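Home | Ask | Browse Topics | Skin & Makeup | Hair | Members | Log in

Cream concealer separating in the pan – save it or bin it?

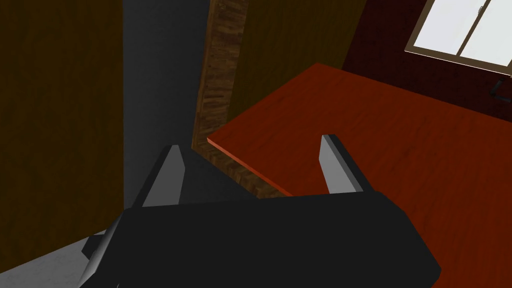 A black gripper with its two fingers open.

Posted in Skin & Makeup, February
by Mirela Sampaio

I have a cream concealer in a little pot, the Marinho one in the second-lightest shade, and it has started to weep. There's a ring of clear oil along the edge and the middle has gone stiff, like the frosting on a cake someone left out overnight. I paid more for it than I'd admit to my sister, and there's well over half of it left.

It doesn't smell odd. The color looks the same when I stir it with the end of a brush, and for an hour or so it behaves itself, then the oil comes back up. On my face it's a different story. It goes on fine under the eyes, but by lunch it has slid into every line I own and a couple I hadn't met before.

Things I have tried: stirring it, blotting the oil with a tissue, keeping it in the fridge (my husband put it next to the butter, and we came close to an incident), and setting it with powder. Blotting made it worse. It's now drier in the middle and drags.

It lives in the bathroom cabinet, which sits above a radiator. I realize as I type this that I may have answered part of my own post.

Can a separated cream be brought back, or am I just polishing a corpse? And if I do have to replace it, is there a way to stop the next one from doing the same thing?

Alasdair Matheson
6 people found this helpful

The radiator is your culprit, or at least the one I'd arrest first. Most cream concealers are pigment held in a mix of oils and waxes. Warm them up, let them cool, do that every morning and night all winter, and the oil starts to wander off by itself. "Sweating" is the usual word for it. A few beads of oil on a warm day are nothing to worry about. A standing pool is the product telling you it has had enough.

Stop blotting. The oil you're lifting off is the part that makes it spread, so every tissue leaves you with a slightly better crayon.

What I would do, once, before giving up:

Wash your hands, then take a clean metal spatula and scrape the top layer off into the trash, because that's the bit that has met your fingers most. Mix what's left slowly, right down to the bottom of the pot, until it looks even. Smooth it flat, put the lid on and leave it somewhere cool and dark for a couple of days. A bedroom drawer is fine. The fridge is a bit much for a waxy cream and will only make it stiffer.

If it stays together, use it up fairly soon. If the ring of oil is back when you open it, let it go.

Then look at the back of the pot for the little open-jar symbol. It has a number of months on it. Count from when you opened it, and be truthful, which I appreciate is asking a lot of anybody with an expensive concealer. Anything past that date I wouldn't put near my eyes, separated or otherwise. Same goes if it starts to smell like old crayons or your eyes begin to itch.

As for the creasing, some of that is probably eye cream. If you put a rich one on and go straight in with concealer, the two mix and slide south together. Give it time to sink in, press the leftover off with a tissue (this is the right place for the tissue), then use less concealer than you think you need and tap it on with a finger. Powder only where it moves.

Jeferson Xavier

just microwave it for 20 seconds. did this with a lipstick and it was good as new

edit: ok NOT if the pan is metal. mine was not metal, I had dug it out into a glass dish first. please stop messaging me

Lindalva Magalhães

Please don't microwave it. Leaving the fireworks aside, melting is hard on this sort of product. The pigment can sink while it's liquid and you end up with a pale top, a dark bottom and a grainy bit between that matches nobody's face.

I agree with Alasdair on mixing it once and moving it to a drawer. I'd add that the end of a brush isn't a great stirring tool if the brush has been on your face. And the bathroom is a poor home for makeup in general. Mine all moved out years ago, and it now has a better room than I do.

When you replace it, get a tube or something with a wand if you can find your shade. Less air, fewer fingers. I went from a pot to the Kender tube and it suits me, though the cap has rolled under the sink 2 times this month and I no longer consider it a temporary situation.

Mirela Sampaio

Update from me. Mixed it, put it in the sock drawer, left it alone. The oil came back, less of it, but it came back. Then I found the jar symbol and did the math, and we won't be discussing the math. It's in the trash. The radiator is still at large.

Related posts
Peach or yellow for purple circles?
Foundation gone orange by noon
Can I clean a lip brush with dish soap?
Eye cream pilling under sunscreen
Pressed powder broke in my bag, is it fixable?
How long does mascara last once opened?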